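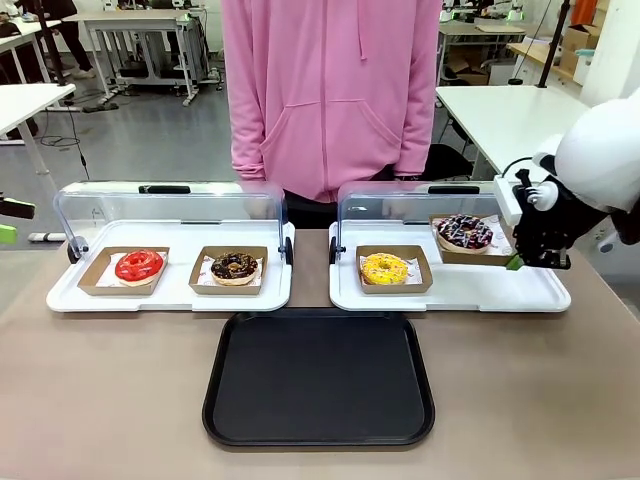

Doughnuts in their boxes, black tray still empty.

10 June 2023

Doughnuts on a Saturday! I love those white trays with the roll-top covers — they make everything look like a proper bakery counter. Red glaze, yellow with tiny sprinkles, and two chocolate ones, one with a nutty or crumbly topping and one with white drizzle and coloured sprinkles. I wanted the drizzle one before I'd even got my coat off. Souad says yellow is always lemon, but I'm not so sure. Must ask Reda where the lined boxes came from, I'd love a few for my birthday in February.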